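Chapter 4
Drying: Where the Water Goes

Wash a shirt and you have solved one problem and been handed another. The dirt has left, more or less, and a surprising weight of water has moved in. Getting rid of it is the most expensive thing most households do to their clothes, and the part they think about least, unless it is raining.

Earlier chapters dealt with soap, heat and movement, all of which can be hurried. Drying is less obliging. Water leaves cloth in two ways. Some of it can be pushed out by wringing, pressing or spinning, and this is cheap. The rest has to evaporate, and evaporation wants its energy paid in full. It takes a little over 2000 kilojoules to turn a kilogram of water into vapour at room temperature, whoever supplies them: the sun, the electricity company, or the air in your hallway, which will become cold and clammy in the process.

Our first case study comes from Grullness, a small seaside town with a great deal of wind and very few days on which anyone trusts it. The Rurari laundry opened there to serve the guest houses along the front, and its owners assumed, as owners do, that the slow step would be the washing. They bought good washers and rather ordinary dryers. By the first August the washers were standing idle by mid-morning while damp bed linen waited its turn in trolleys, acquiring the smell we shall meet properly in Section 4.6. The cure was a faster spin, which took 30 per cent off the time each load spent in the dryer. No new dryers were bought. The trolleys were sold.

Why should a spin matter so much? Partly for the reason given above, that pushing is cheaper than boiling. It also matters where in the cloth the water sits. Water between the yarns is loosely held and will leave when asked. Water inside the fibres themselves is another matter, and cotton is particularly fond of it. Polyester hardly lets any in, so a polyester shirt dries overnight on a hook while a pair of jeans is still thinking about it on Monday.

Towels deserve a paragraph of their own. A towel is a cloth designed to hold as much water as possible, and we then complain that it takes a long time to dry. The loops of terry weave give it a large surface, which helps, and a thick layer of still air, which does not. Leave it in a heap and the folds shut the moving air out altogether.

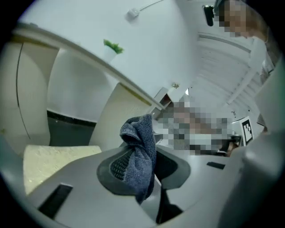

Figure 4.1 Terry towelling in loose folds. Compare with the flat sheet in Exercise 3.

Readers may like to try the Woldegiorgis test before going on. Weigh a towel dry, wet it, wring it by hand until your wrists object, and weigh it again. Hang it somewhere airy and repeat the weighing every 30 minutes. Plotted on a graph, the results fall in a fairly straight line at first and then flatten out. The flat part is the subject of Section 4.2, and also of most arguments about whether something is dry enough to put away.

4.1 Spinning and wringing

The hand-cranked mangle, of which the Hureck was a heavy and much-feared model, consists of 2 rollers and a handle. Cloth goes in wet on one side and comes out flat on the other, minus any buttons.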